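The Table Before the Cupboard
How a plain surface, a cloth and a blank board are changing the way households put their groceries away

19 May 2024

For most families, the weekly shopping ends at the cupboard door. Bags are emptied directly onto shelves, new purchases are pushed in front of old ones, and the items that fit nowhere are left on the counter until someone needs the space. The household advisory service at Clevmont has spent the past year encouraging residents to add one step to that routine. Everything is set out on a table first.

The service calls the practice a table sort. It was introduced in May of last year as part of a short course in kitchen management and is now offered in the neighboring district of Fomham as well. Enrollment has reached 1072 households, and almost 1000 of them completed the full course.

The method asks very little in the way of equipment. Participants are told to use the table at which they normally eat, covered with whatever cloth is already on it. A patterned cloth is no obstacle, and the course guide recommends a checkered one for beginners who like to keep their goods in rows. The only purchase suggested is a small dry-erase board, which stays on the table throughout the sort and later hangs inside the cupboard door.
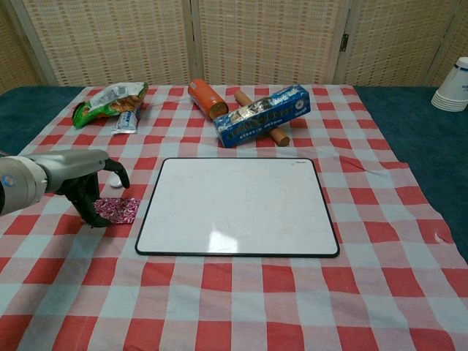 The board is left blank until the last item is out of the bag. Early versions of the course had participants writing as they unpacked, and the resulting lists proved long and difficult to use. Under the present arrangement, goods are grouped first and recorded second. A household writes down the group, the shelf and the earliest date found on any package within it. The guide allows 20 minutes for the entire exercise.

Shape receives more attention in the course than many participants expect. Cans that are laid on their sides tend to roll toward the back of a deep shelf, and the guide advises standing them upright with the label facing out. Long boxes are best filed on end, like books, where the height of the shelf permits. Snack bags, once opened, should be folded down and clipped, then kept in a bin of their own. Small packets and tubes cause the greatest difficulty, as they slip behind larger goods and are bought again before they are found. A shallow tray near the front of the shelf is the usual remedy.

Kitchen tools are handled on the same occasion. A rolling pin, for instance, is seldom stored well. It is too long for many drawers and will not stay in place on an open shelf. The course proposes that it be kept with the flour and sugar, so that everything required for baking can be taken down together. Some households prefer to hang it, and the guide raises no objection.

The Makum housing association, whose kitchens are among the smallest in the area, adopted the table sort for its tenant handbook this spring. Its version runs to 22 pages and includes a chapter on cupboards that are shared between two households. In these kitchens, each household keeps its own board, and goods held in common are entered on both.

Not every recommendation has been well received. A number of participants found the written record tiresome and gave it up within weeks, although many of them continued to sort on the table. The revised guide accordingly treats the board as optional after the second month. It also drops an earlier instruction to remove outer boxes, which had left several families without cooking directions.

A further edition is in preparation with the Siliņa Workshop, a design studio that will supply new drawings of corner cupboards and narrow pantries. Printed copies will be available at the Clevmont and Fomham offices, and registration for the next course is open at both locations.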